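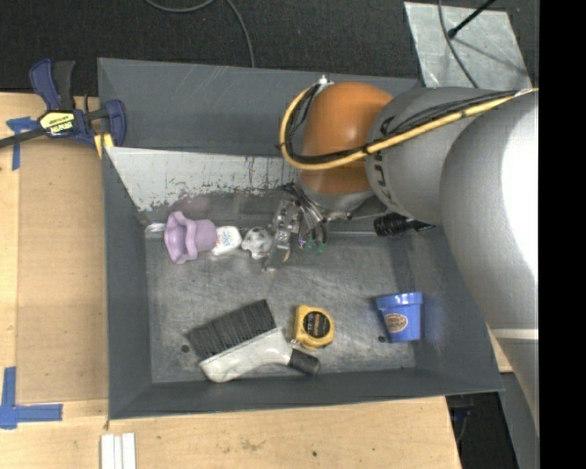
What does a tester on the Clavgate bin-picking trial do?

Testers load a metal bin with household and workshop items, start the pick cycle, and record which items the arm lifts and which it leaves behind.

Ullilon is taking applications for the second round of the trial. Clavgate is our gripper and software kit for industrial robot arms, sold to small shops that sort mixed parts and returned goods. We want people who have not used it before.

The work

You will work from a printed item list. Some items are soft or oddly shaped, such as brushes and plastic cups. Others are small and hard, like a tape measure. You place them in the bin, step back behind the line, and run the cycle from a tablet. After each run you fill in a short form. A full set is 58 runs, with a break halfway through. In the last hour you will go through the setup manual and mark any step you could not follow.

Who can apply

Adults 19 or older who can stand for most of a shift and lift a loaded bin with a second person. You need to read English well enough to follow the manual. Robot experience is not required. Current and former employees of Ullilon or Gernuvari, our distributor, are not eligible.

Pay and schedule

Pay is $192 per shift, paid by check the following Monday. Shifts run from 8:30 a.m. to 3:30 p.m. through October. Lunch is provided. Closed-toe shoes are required, and long hair must be tied back. Safety glasses are supplied.

How to apply

Fill out the form on the Yap job board under listing 1081. Include the shifts you can work and a daytime phone number.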